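When the Pen Has No Hand

A lot of grown-ups like to say that robots are coming for everybody's job. Other grown-ups like to say that robots will do all the boring parts and people will get to do the fun parts. I have heard both of these so many times that I have stopped believing either one until I see what the robot does all day and ask the people who work next to it.

So let's look at one small job. At Granard, a company that makes a drawing app called Plirnness, somebody has to test the app before it goes out to you. Testing means drawing on a tablet with a stylus, which is a pen for screens. You draw a line. You check the line. You erase the line. Then you draw it again, because the programmers changed something.

Before the robot came, two people did this. A full test had 282 strokes in it. Some were straight, some were loopy, some were tiny dots. Hermine Lehner did the test for 2 years, and she told us her wrist hurt most Fridays.

Now a robot arm can hold the pen.

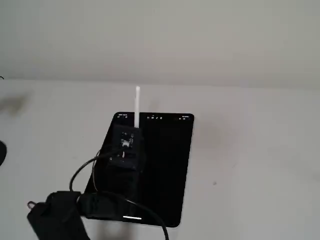

Zindow Young Readers: The Work and Machines Desk

The pen is white and it stands straight up, with a black gripper clamped around the lower half of it. A person's hand would lean the pen over to one side. Try it yourself with a pencil. Does your pencil stand up like a flagpole when you write your name? Mine doesn't.

That matters more than it sounds. If a test is always done with the pen straight up, it can miss problems that only happen when the pen leans. Kids lean their pens all over the place. Left-handed kids lean them the other way. A robot can be told to tilt a pen, but first a person has to think of it, and then a person has to write the instructions.

The sales brochure the company was given says the robot "never gets tired." Fine. A toaster never gets tired either. What I wanted to know was who gets the toast.

Here is what changed for the people.

Hermine still works there. She doesn't draw the 282 strokes anymore, and her wrist is better. She was happy about that and I am happy for her. Now she sets up the tests, reads the results, and decides whether a bad line came from the app, the pen or the robot. She had to learn some programming to do it. The company paid for the class, but the homework was on her own time, in the evenings, and she was not thrilled about that part.

The other tester moved to a different job in the building, answering emails from customers. It pays the same. He didn't ask for it. When people say "no jobs were lost," this is sometimes what they mean, and you should ask a second question.

And there is new work that wasn't there before. Somebody has to put the pen in the gripper. Somebody has to check the cables. Somebody has to clean the screen. In June the robot went through one whole night of testing with the tablet switched to the wrong brush, and it drew 807 strokes that were no use at all. It didn't notice. Hermine would have noticed at stroke one.

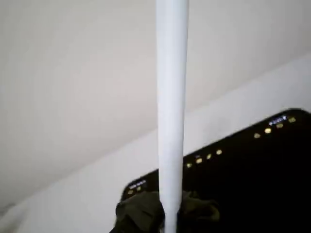

Does a robot know what it is drawing?
It follows its instructions and moves the pen where they say to go. A programmer can add a way for it to check its work, but it doesn't look at a wobbly cat and think, "That's a wobbly cat."

Some jobs really are better with a machine doing part of them. Drawing the same line over and over hurts people. But "the robot does it now" is almost never the whole story. A better way to say it might be: the robot does the strokes, Hermine does the thinking, and another person had to change desks.

Next time you hear that a robot has made work easier, try asking these things:

Easier for whom?
What does that person do now?
Did anybody ask them first?
Who fixes it when it goes wrong at night?

If the person telling you about the robot can't answer, they may not have talked to the people who work with it. They may have only read the brochure.

Words to know
Stylus: a pen used on a screen.
Gripper: the part of a robot that holds things.
Automation: using machines to do work that people used to do.

Comments (4)

mapleleaf_otter
My mom's work got a robot and she says she spends all day unjamming it. She is going to read this.

Mr. Nägeli, Room 59
We read this aloud and had a good argument about the man who moved to emails. Half the class thought it was fair. Could you do one on grocery store checkouts?

toastfan
i tried writing with my pencil straight up and it is SO hard

J.P.
A bit gloomy for kids, no? My daughter wants to build robots and I'd like her to keep wanting to. She did write the four questions on her notebook, though.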